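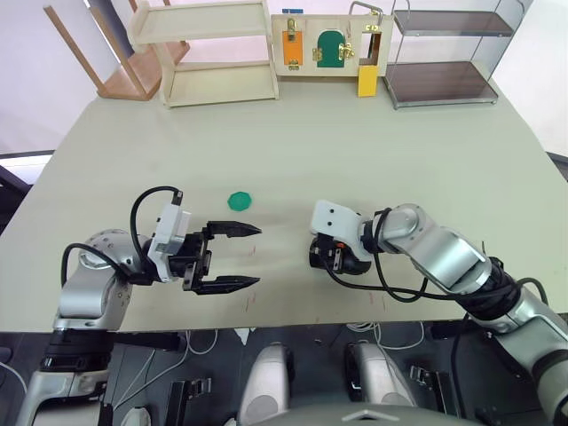
Two-arm bench setup, green disk on the table between the grippers

Thread: Can any of these do a real chore yet?

corinne_baptiste
My brother runs a small shop and keeps asking me when he can buy a pair of arms to sort returned parts and wipe down the bench. I told him not this year. He sent me a Gevetti brochure and said I was behind the times. Who's right?

binder_clip
You are. Picking a small flat piece off a table is still a decent test. Look at the disk in the photo. A kid slides it to the edge or gets a fingernail under it. Two stiff fingers have to come down at the right height or they just push it along.

Fagerlund_owner
Disagree. We've had a Fagerlund arm at work since January and it loads 400 blanks a shift. Same part, same tray, same spot, but that's a chore and it does it.

binder_clip
Same part, same tray, same spot is a fixture job. Corinne's brother wants returns sorted. Every box is different.

phutchins
Paloma here, I do maintenance for a packaging line. The thing I'd look at is the board at the back of that table, with the little doors and hasps. Latches are most of what a house is made of. Cabinets, dryer doors, lunch boxes, the gate. If a machine can work a hasp it has never handled before, I'll start paying attention.

tr_olsen
A latch board is a toy though. Ours has 20 tries on the same brass latch and the success rate says nothing about my kitchen.

phutchins
Toy for a toddler, sure. It still takes two different motions to open most of them, and one hand often has to hold something still. That's why I'd want two arms for it.

Fagerlund_owner
Biton sells a gripper with softer pads for 259. Helps a lot with thin stuff. Doesn't help with deciding what goes where.

corinne_baptiste
He doesn't need fast. He'd let it run overnight if it didn't drop things.

binder_clip
Then the question is who picks up what it drops at 3 a.m. – I'd price a part-time person first. Wonine rents a cell for about 600 a week, and you still need somebody to reset it.

corinne_baptiste
Okay, I'll ask him how many kinds of parts come back in a normal week and post it here.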